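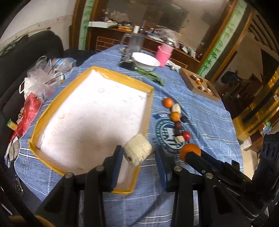

Two grippers over the plaid cloth: cream-colored piece in one, orange fruit in the other. Sorting task, Totdale student project.

1/ Posting notes from our term project while they are still fresh. Goal: a two-handed policy that clears mixed small food items off a table into a shallow container. Data comes from hand-held grippers, no arm in the loop during collection. Team is me, Cillian Buckley, Róisín Kavanagh and Ravinder Chan. Finbarr Phelan supervises.

2/ Item set is whatever was in the kitchen that fit between the fingers. Orange fruit, cream-colored pieces, dark wrinkled things, red ones. We wanted a spread of size, stiffness and surface. Foam blocks from the lab all behaved the same and the policy learned one grip width for everything.

3/ Dataset as of this afternoon: 309 episodes recorded, 200 kept. Most of the rejects are tracking loss. A few are operators putting an item down and picking it up again because they didn't like the first try.

4/ Róisín wants the retries back in. Her argument is that recovery behavior is exactly what the policy lacks. My argument is that half of them aren't recoveries, the first grasp was fine. We agreed to label them separately and train both ways.

5/ Tracking. Visual-inertial, one camera per gripper. It drifts over plain surfaces and does well over pattern. A plaid cloth is close to ideal for feature count. Repeating stripes can in theory alias, but we haven't traced a failure to that yet.

6/ What does cause failures: the other hand. When the second gripper comes in close it fills a big part of the view and it is moving. Ravinder added a mask for the near fingers in May. We need one for the far gripper as well, and that one can't be a fixed shape.

7/ Sync between left and right. We started with a hand clap at the top of each episode. Bad idea, gripper pads don't clap. Now both operators' streams start from a shared clock and we check the offset on the finger-width signal. Anything over one frame gets thrown out.

8/ Finger width is measured from the image, using the finger positions. Works when both fingers are visible. Chunky items can hide part of a finger, and then the estimate jumps. Current fix is a median filter, seven samples. Ugly but it holds.

9/ First policy, trained on 141 episodes before we had the rest. Single hand only, right side. It reached for round fruit reliably and hovered over the small cube-shaped pieces without closing. Grasp count on the cubes was too low to expect anything else.

10/ Second policy is the two-handed one. Training on the shared machine in Carnegie, which we get overnight. Cillian wrote the job script, so if it dies at 3 a.m. he is the one who gets the email.

11/ Training set comes to 2296 grasp segments after cutting. A segment runs from fingers opening to fingers closed and lifted. We dropped the placing phase for now. Placing needs a target, and our targets moved between sessions.

12/ On clutter. Finbarr asked if we should clear the background before recording. We tried it both ways in a short pilot. With a bare room the policy did well in that room and fell apart next door. So furniture, bags and bottles stay wherever they are, and only the items get rearranged.

13/ Item layout protocol: drop the pieces by hand, don't line them up. People line them up anyway. Everyone has a habit, mine is a rough column on the right side. Ravinder plotted start positions per operator and you can tell who is who from the plot.

14/ Next: random layouts read off a printed grid, far-gripper mask, then a repeat of the hover test on small pieces. Evaluation is on the pair of Eder arms in the teaching lab - same finger geometry, different wrist offset, so there is one more calibration to do first.

15/ Peadar Ní Chonaill asked under the last thread whether the pads matter. Yes. We swapped pads once mid-collection and the grasp depth shifted enough to see in the data. Same pads on both fingers, don't change them, write down the date if you do.

16/ Code goes up after the report is graded. Calibration notes can go up sooner if anyone in the Furnora group wants them, reply here and I'll send the current version.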